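How to Clean Artificial Flowers Without Ruining Them

Updated 6th January

Many people buy silk or plastic flowers because they do not want to water anything. Then after one year the flowers look gray and tired, and they go to the trash. It is a pity. Most of them only have dust, and dust can be removed at home in one evening. I have cleaned my own flowers for many years and I made most of the mistakes already, so please read all the steps before you begin.

What you need

A soft paint brush, the kind for watercolors
A hair dryer with a cool setting
Two bowls, big enough for one flower head
Mild dish soap
Cotton swabs
An old towel, best in white
A paper bag and some table salt (only for very dusty flowers)

Step 1. Find out what the flowers are made of

This step is the one which people like to skip. Look at the back of a petal. If you see small threads, it is fabric. If the petal is smooth and a little shiny and it bends back by itself, it is plastic. There is also a third kind, the foam flower, which feels like soft rubber when you press it. Foam flowers can take water but they tear easily, so treat them like wet paper.

If you kept the label, read it. The ones from Coltex, which I buy most often, have the fabric written on the small tag around the stem. The ones from Semple have no tag and you have to look for yourself.

Real silk is rare today. If your flowers are old and were expensive, do not use water on them at all. Do only steps 2 and 3.

Step 2. Blow off the loose dust

Take the flowers outside, or put them in the bathtub. Set the hair dryer on cool and on the lowest speed. Hold the stem near the bottom and blow from the center of the flower to the outside. Never use warm air. The petals are often fixed with hot glue, and hot glue becomes soft again. I lost a whole peony in this way.

Go slowly around each head. Then turn the bunch upside down and blow once more from the back, where the dust sits under the leaves.

Step 3. Brush what is left

Use the dry brush with very light strokes, always from the center to the edge. For the narrow places, a cotton swab is better. Leaves can be brushed harder than petals.

If the flowers are fabric and still look gray, use the salt. Put 2 spoons of table salt in the paper bag, put the flowers in with the heads down, close the bag around the stems and shake it gently for a minute. The salt takes the dust with it. Shake the flowers well afterwards, over the sink, and brush again. Salt that stays in a flower will pull water from the air and leave marks.

Step 4. Test the color

Before any washing, wet a cotton swab and press it on a petal at the back where it is not seen. Wait a moment and look at the swab. If it has color on it, stop here. Dark red and purple are the worst for this. White and cream are safe nearly always, but a dark leaf next to a white petal can stain it, so test the leaves also.

Step 5. Wash one head at a time

Fill the first bowl with cool water and one drop of soap. One drop is enough. Fill the second bowl with clean cool water. Dip the flower head in the first bowl, move it softly, then dip it in the second bowl. Do not rub. Keep the stem out of the water if you can, for inside the stem is a wire and the wire will rust. Change the water when it is no longer clear.

Step 6. Dry them completely

Lay the flowers on the towel and press another part of the towel on them. Then hang them with the heads down in a room with moving air. Give them the whole night. In October, when my apartment is cold and the heating is not yet on, I give them two nights.

Do not put them in the sun to make it faster. The color will fade, mostly the pinks and blues.

Step 7. Shape the bouquet again

After drying, the petals may look flat. Bend them with your fingers, beginning with the inner ones. Bend the stems a little in different directions so the heads do not stand all at the same height. Large blooms go in the center, small ones such as daisies at the sides, and the thin green sprigs may hang out a bit.

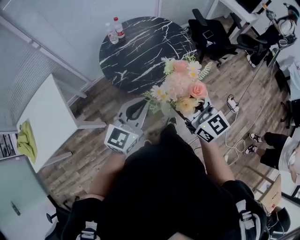 How to keep them clean longer

Blow them with cool air every 2 weeks and you will seldom need to wash. Do not stand them in the kitchen, where the grease in the air makes the dust sticky. Sticky dust does not come off with a brush, only with soap.

Some people use a cleaning spray. I have tried the Trurano one and it is fine for plastic leaves, but on fabric it left a ring, so I use it on leaves only.

For storing, use a box and not a plastic bag. Put soft paper between the heads and do not lay anything on top.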